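Notebook, chores bench, February

Afternoon, kettle on, writing this up before I forget which bits annoyed me.

The question I keep being asked (by relatives mostly, and by the woman at the chip shop) is whether the machines can do the washing-up yet. My answer for two years has been "sort of, if you lay it all out nicely and don't rush us". I thought I'd use today's entry to be a bit more exact about that, as we're writing the Pluvisholm report soon and I'd like my own opinion straight before it gets boiled down into a paragraph.

Quick recap for anyone reading the book cold. Pluvisholm is the kitchen-tidying job: pick up a utensil, put it where it lives, go back for the next one. Floneo is our name for the control software, and Mbwambo is the learned policy that sits on top of it and decides where the fingers go. The training set stands at 1,274 episodes, all done by hand through the leader arms, and my shoulders can vouch for a fair share of them. The folk at Trulleditz have the same policy running on shop-floor chores (putting spanners back on a shadow board, sorting offcuts) and we swap notes when we remember to.

Today was spoons and spatulas. I like wooden utensils for this because everyone owns them and they are far more awkward than they look. A handle lying flat on a table gives you next to nothing to get under. You and I do a little thing where we press on one end, or drag it to the edge, or pinch with the fingertips and let a nail do the work. Two stiff fingers have to come down either side of it, square to the handle, at just the right height. Too high and they close on air, too low and you get the scrape that makes everybody in the room wince. A couple of millimetres, that's the whole margin!

Then there's where along the handle to take hold. Mbwambo loves the middle, which is fine for balance and rotten for putting things upright in a caddy. If you hold a spatula by the middle you've got a long lever waving about at either end, and one end of it will find the plates. I'd sooner it went for a spot nearer the head and let the handle end lead the way in. That means showing it, and showing it means more episodes, sigh.
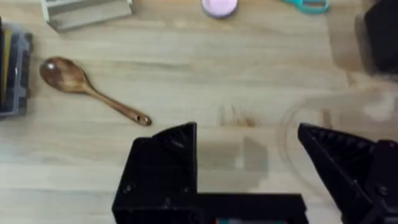
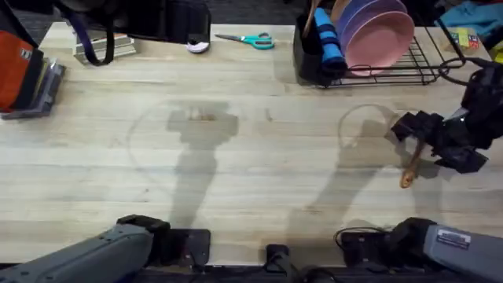
First picture: wrist view, spoon on the table. Second: side view, spatula in the right-hand gripper, dish rack behind.

Things I want to remember:

Clear plastic and glass are still a pain. The clear round lid barely shows up against the wood, and I have to hunt for its outline myself when I'm going through the recordings. If I can't find it straight away, I don't see why I should expect the policy to. The glass bowl is a bit kinder as the rim catches the light. I'm tempted to do a batch of episodes with nothing but see-through things in them, though it'll be dull as anything to record.

Shadows. I used to shrug these off. The arms throw great long ones over the table and from the wrist you get a soft grey patch right between the fingers, exactly where you'd want to be looking. Trulleditz reckon it makes no odds once you've got 2,000 episodes with varied lighting. Maybe! We haven't got 2,000, so for the moment I'd like to try moving the lamp, which is free.

Clutter. I've come round to leaving more of it out. When we started, the table was bare apart from the target, and the numbers were lovely and meant very little. A kitchen has a rack, a pair of scissors, a bag slung over the edge, lids with no pots. I want all that in the recordings from now on and I don't want anybody tidying it away to be helpful (I include myself, I'm the worst for it).

So, can they do chores? My honest score, for the book only:

Picking up a dry utensil from an open table — yes, mostly, if you're patient.
Standing it up in the caddy — some days.
Plates into the rack — slow, and I hover.
Anything wet — no. I wouldn't even let it try near the electrics.
Knowing when the job is finished — no. It'll go back to an empty bit of table and think about it.

That last one bothers me more than the dropped spoons. Half of doing a chore is looking round and deciding what still needs doing, and we've taught it only the bit in the middle. The shop-floor version has it easier, as a shadow board tells you plainly what's missing. A kitchen worktop tells you nothing of the kind. Is a spoon on the side dirty, or is somebody halfway through a cup of tea?

Speed, for the record: I can clear this table in the time it takes to grumble about it. With the arms I go and make a drink. I don't much mind, to be fair. If it ran while I was out I wouldn't care how long it took, so long as I came home to the same number of plates.

To do:

Move lamp, repeat the same 3 layouts.
Record handle-end-first placements for the caddy, spatula and spoon both.
Tidy the cable loop on the right arm, I keep eyeing it.
Ask Trulleditz how they label "done".
Check whether Floneo still drops the wrist stream when both arms start together. It did last month and I never wrote down the fix, which serves me right.
Buy more wooden spoons, different colours.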